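So for my final project I picked the thing I was going to spend my evenings on anyway, which was Leltura. If you've missed it, it's an eight-part radio drama about a lighthouse town where the mail keeps arriving a week early, and I've now listened to the whole thing twice (three times for episode five, the one with the ferry). There's also a paperback version, and my question was pretty simple: do people who read it first like different characters than people who heard it first?

I went in sure that they would. I read the book first and I couldn't stand Inspector Cantero, he's just rude for 200 pages. Then I heard him, and the actor does this tired little sigh before every question, and now he's my favorite! Rocío Salcedo, my project partner, did it the other way around and thinks book Cantero is flat. We argued about that for most of March.

For the data we used the public fan board. I copied out 2,193 posts and Rocío sorted them by whether the writer said which version came first. Most people don't say, so we ended up with 700 we could use. That hurt a bit — I'd spent two weekends copying.

Readers talked mostly about plot, especially the stolen ledger and whether the ending is fair. Listeners talked about voices, and they were way kinder to the side characters. Plivov the baker has maybe 10 lines in the book and readers barely mention her. Listeners adore her. They write her little backstories.

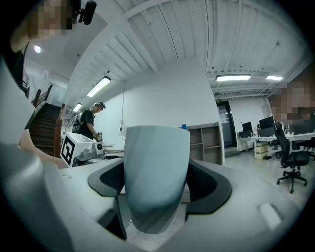

Skollden, May 27, 2020

Our advisor, Gonzalo Llorente, read the draft and asked whether fan board people are anything like regular fans. Fair point, and I don't have a good answer. Somebody who posts four times a day about a fictional baker is probably not your average listener (I say this with love, I'm one of them).

If I did it over I'd ask people directly, with a short survey, and I'd agree on the sorting rules before we started. Rocío and I had different ideas of what "first" meant — she counted people who quit the book after a chapter, I didn't — and we had to redo a whole batch. The full table is at the back, along with her notes on episode five, which she still says is the weakest one.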